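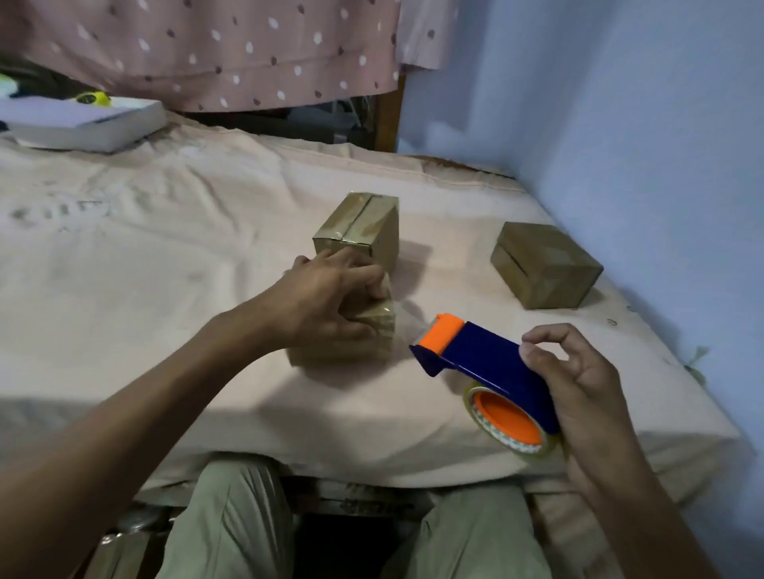
## Ticket 300: tape step fails, box seams not recognized

**Opened by:** Lorraine Staniforth
**Assigned:** Osvaldo Serra
**Status:** reopened

Arm stalls at "find seam" on boxes that already carry tape. Release 3 was supposed to cure this. I don't see that it did.

**Osvaldo:** Glare. Shiny tape over the seam reads as an open gap, so the planner waits for flaps to close. Threshold raised, closing.

**Lorraine:** Reopening. If glare were the whole story, bare boxes would pass, and 2 of them stalled in March. Also, the hand demos have fingers spread over the top edge while the other hand holds the dispenser. Did anyone check what the model thinks the edge is?

**Osvaldo:** Not yet. Log shows the grip timing out at 3,000 ms, same as before the change.

**Lorraine:** Then the threshold did nothing. Please roll it back and send me the raw log from Utdale. Cutter stays off until I've read it.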